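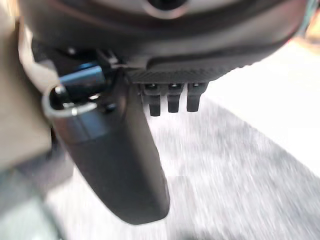
Zdzisław Chmielewska wrote back on the last report to say that vinegar had always done the job for her, and could we please explain why anyone would pay for a descaler. It is a fair question and I would like to answer it before the rest, as most of what follows bears on it.

Progress report to the Skudard fund, 29 May 2024
Household descaling trial, Ornau and Ploltbridge

We set out to compare three ways of shifting limescale from kettles, shower heads and taps: plain white vinegar, citric acid powder, and the Petkov descaler in its ordinary bottle. The grant was 2,000 pounds. We have 17 households taking part, all on hard water, each asked to use one method for a month and then swap.

On kettles, citric acid has done best so far. Vinegar clears the scale too, given long enough, but six households complained of the smell and one stopped using it. The Petkov liquid is quick. Whether it is quick enough to justify the price I doubt, and I would not put that claim in anything we publish on present evidence.

Shower heads are less clear. People soak them for different lengths of time whatever the instruction sheet says, and two admitted to scrubbing with an old toothbrush first, which makes their results hard to use. I have kept them in the table with a note. Lejla Vlachou would prefer to drop them and I may come round to that.

Taps have been a disappointment. The sheet told people to wrap the spout in a soaked cloth for 10 minutes, and that was too short for anything thicker than a light film. It was my figure and it was wrong. The new sheet says an hour for chrome and tells people to leave plated or coloured finishes out of the trial altogether. It also repeats the warning about never mixing an acid with bleach, in larger type.

I am wary of the before and after scores. Householders mark their own fittings out of ten, and those who have just spent an evening cleaning tend to be generous. Ploltbridge scores are higher than Ornau's across the board, for all three methods, and I can't think of a reason in the water. Weighing the kettles would be better. We have bought one decent set of scales and will start with the next swap.

Spending is within budget. The powder cost less than planned and the printing more.

The final round ends in October. Before then we need the fund's view on whether the tap results can be left out of the summary, and on whether to replace the household that withdrew. My own preference is to leave the gap and say so.

To go back to the question about vinegar: if the smell doesn't bother you and you are not in a hurry, nothing we have found yet says you should change.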